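Cleltari Review: A Month With the App That Wants to Do Your Celebrity Gossip for You

OK writing this fast because the Sánchez reunion starts in a bit and I'm not missing the seating chart drama. So. Cleltari.

If you've been on the gossip side of the internet at all since November you've seen the ads. Pink background, phone buzzing, "She unfollowed him." It's an app that watches the public accounts of famous people and pings you when something happens. Unfollows, deleted posts, a suspicious new tattoo, a sister posting a quote about loyalty over a sunset. All the stuff we used to find out by squinting at screenshots in a group chat.

I paid for it myself. Free tier for a week, then the paid one. On an Android phone that isn't new, if that matters to anyone.

Setup

Quick. Email, pick your people, done. You get 50 names on the paid plan and five on the free one, and five is mean. I used up my five on one family. You pick a celebrity and it offers you the whole circle around them - exes, siblings, stylist, the best friend who "isn't in the picture anymore." That part is great. Whoever built the circles knows how gossip works, because the star never posts the shady thing. It's always a cousin.

My list started with everybody from House of Sánchez (the reality show, three sisters and a nail polish empire, keep up) plus Fidelina Tamayo, who was on it for two seasons and left after the boat trip. I wanted to see what the app did with a real mess and that cast is a reliable mess.

The alerts

Fast. Really fast. When Fidelina took the word "family" out of her bio, I had a ping before my group chat did, and my group chat contains a woman who gets up at night to check. I felt powerful for an entire afternoon.

Each alert gets a heat score, one to ten, little flame next to it. Bio change was a nine. Good call. But then a sponsored post for vitamins was an eight?? And the middle sister wearing a jacket was a seven. It was a regular jacket. I went in and looked at the explanation (you can tap the flame) and it said "possible callback." To what. It doesn't say to what.

Ran into that a lot. The app is good at noticing and bad at knowing. It caught a deleted comment under the vacation pics that I would never of seen, and it gave that one a two. That comment was the whole story! It was the ex-brother-in-law! The recap blogs were on it for days.

You can turn the scores off. I did after week two and liked the app more. Wish I'd done it sooner.

Also please, please go in and set quiet hours right away. Default is none. Mine went off at 3 a.m. to tell me a drummer had changed his profile photo to a different photo of the same drummer.

The timeline

Best thing in here, easily. Every feud gets a timeline page. Who posted what, when, screenshots in order, with a note if the post is still up. No more scrolling back through somebody's thread that's missing part four. I sent the Tamayo one to my cousin, who had never watched a minute of the show, and she was caught up by the end of her lunch break and had opinions.

It seperates "posted" from "reported," too. Posted things are white, reported things are gray, and the gray ones say which outlet ran it. I wish every gossip site did this. Half the fights I've had online were over something that was never posted by anybody, just written up so many times it felt real.

Downsides. It tops out at 54 entries per timeline, and after that the oldest ones drop off. For a normal breakup that's plenty. For the Sánchez sisters that's maybe a long weekend. The boat trip is already gone from mine and the boat trip is where it all starts. You can pin entries so they stay but you have to know to do it before they fall off, and I didn't, and there's no undo.

Search on the timelines is fine. Spelling has to be right. Accents too, apparently - "Sanchez" without the accent brought me a soccer podcast and a dentist. That's a silly thing to get wrong when your launch ads were all about that show.

The daily recap

Comes in the morning, audio or text. The text one is decent, short, dry. Reads like a tired friend. The audio is a computer voice and it has no idea where to put the shade. It read out "wishing her nothing but peace" like it was somebody wishing her peace. If you don't hear it, you don't hear it.

Sunday's is the long one and it's a real person reading, and it's so much better that I don't know why they bother with the other six. She laughs at things. She said "allegedly" with about four extra syllables. Do that every day and I'd pay more.

I mostly listen while I'm getting dinner going, phone propped up on something, hands busy.
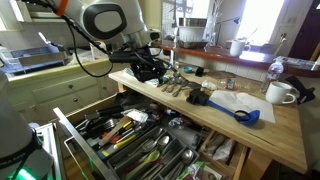
The open kitchen drawer, tongs up near the top.

Volume note since I'm talking about listening in the kitchen: it's quiet. Quieter than my other podcast stuff at the same setting. No speed control on the recap either, which feels like an oversight in this year of our lord. I want my gossip at one and a half.

The comments

There's a comment section under every alert. Skip it. I know, I know, comments are half the fun, and on day one it was fun. By day ten it was the same handful of accounts fighting about which sister is the mastermind. One alert on Fidelina's new haircut had 3555 comments under it and I read far too many of them and none were on the haircut.

Moderation is there, sort of. I reported a guy posting what he claimed was somebody's home address and it came down fast, so credit where it's due. I reported another one for going after a kid in the family and that one sat there until the next evening. Kids should be off limits automatically. Not a hard setting to build. There is a "hide minors" switch in the menu but it's off by default and it hides the alerts, not the comments.

And a bigger thing, which I kept thinking about and I'm not going to pretend I solved. Being pinged on this stuff all day is different from going to look at it. When I go look, I'm bored on a couch. When it pings, I'm in line at the pharmacy and suddenly I'm mad at a woman I've never met for liking a photo. I cut my list from 50 down to just the show cast after two weeks and my mood got noticeably better. Take that however you want.

Versus the others

People are going to ask so, quick.

Nonus - free, lots of ads, slower. It's mostly a feed of other sites' headlines with a notification stuck on. It's okay! If all you want is to not be last to hear about a divorce, Nonus does it and costs nothing. No timelines though, and it recommended me the same engagement story for days after they'd broken up.

Borkow - the one the serious people use. More music and sports, fewer reality people. It's the only one of the three that prints corrections, right there at the top where you can see them. But no circles, you add every single person by hand, and it looks like a bank. I kept it on my phone for a while and opened it twice.

Cleltari is the most fun of the three by a lot and the one most likely to waste your evening. Both of those are true at once.

Price

Paid plan is 23 dollars for the year, no monthly option. Not crazy for what it is. The free tier is basically a demo. Canceling is in Settings, then Account, then a page that says "Leaving the party?" and then a second page that asks again. Annoying, not evil. I went through it to test and it did let me out, and I got a confirmation email a minute later. Then I signed back up because the reunion trailer dropped. Whatever.

Stuff I'd fix

Make the timelines longer or let me export them. Print a PDF, email it to me, anything.

Hide minors ON from the start. Comments too.

Fix the accent thing.

Tell me what the flame thinks it saw. "Possible callback" is not a sentence.

Sunday lady every day.

Also let me mute one person for a week without removing them. I love the drummer, I don't need to hear from the drummer.

Who it's for

If you follow one show or one family really closely, get it, you'll be happy. If you run a recap account or do a podcast you probably have it already, and the timeline page alone will save you a ton of screenshot hunting. If you're a casual, who-are-these-people reader, go with Nonus and keep your money. And if you're already the type who checks a stranger's following list before bed... maybe the free one. With quiet hours. Speaking as one.

Three and a half out of five. Would've been four but they dropped the boat trip.

Update, quick: reunion's on, Fidelina walked out before the first commercial and I got the alert AFTER I saw it on my TV. Heat score was a six (turned the scores back on for tonight). A six! She took her mic off! Going back in, will answer comments tomorrow.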